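Automation Lab 2: Handout 3
Looking after the drum on the Remby cell
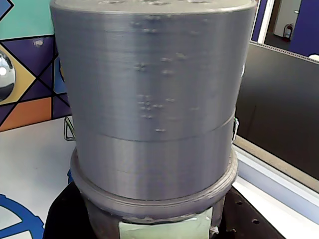

Fig. 1. Drum seated in its collar, wire clips at the sides, green tape on the base.

Monday, January 24, 2022

Read this before your lab slot. Last term's groups read it after theirs, and the spare parts drawer has not recovered.

1. What the drum is

The drum is the printed gray cylinder bolted into the Remby cell. It comes in two stacked sections. The upper one carries the sockets, the lower one sits in the collar, and wire clips keep them together. The original from Sikder was machined and very handsome and lasted until August. Ours is printed, and the print file is drum_3534 on the lab share. Please do not print drum_3534_final. It is older.

2. The bumps

Every year someone asks whether the little lumps on the upper section are a code. They are blobs from the printer. Leave them alone. A group once sanded them off for neatness and took the rim out of round while they were at it, so the drum wobbled like a shopping cart until we printed another. Blobs on the outside wall do no harm. Blobs inside a socket do, and those come off with the hand reamer, turned slowly, with the upper section off the cell and upside down so the crumbs fall out.

3. Taking the drum apart

Power off at the wall. The soft stop on the Pestumen controller holds the motor, and a held motor will fight you for the drum and win.

Open the clips, both before you lift anything. They are springy and they like to travel, so keep a hand over each one as it lets go. Lift the upper section straight up. If it sticks, rock it gently. The screwdriver mark we use to frighten first-years is on the old drum in the cabinet, and you may visit it.

The lower section stays in the collar unless you are doing the full clean in section 5.

4. Putting it back

Wipe the seam faces with a dry cloth. Set the upper section down and turn it until you feel it drop. Then look at the seam from the front, with your eye level with it. Check the gap with the feeler gauge at several places around the drum, clips closed. If it is wider on one side, open up and look for grit - there is nearly always grit.

The camera angle makes a perfectly good seam look tilted, so don't judge it from a photo, including mine.

Run it at 55 rpm for 300 turns with nothing loaded. Listen. A soft hiss is fine. A tick once per turn means something is touching the collar, and a tick at random means you left a tool in there.

5. Full clean

Once a term, or after any spill. Lift the lower section out and brush the grooves of the collar with the dry nylon brush. No oil. The Skindora grease on the shelf is for the rail on the other cell, and it turns dust into a kind of putty.

The green tape on the base stays where it is. If it lifts, press it down. If it comes off, replace it with the same tape and write that in the log.

6. To hand in

One page per pair: your gap readings, what you heard on the run, and what you changed. "Nothing" is an acceptable answer to the last part and I wish I saw it more often.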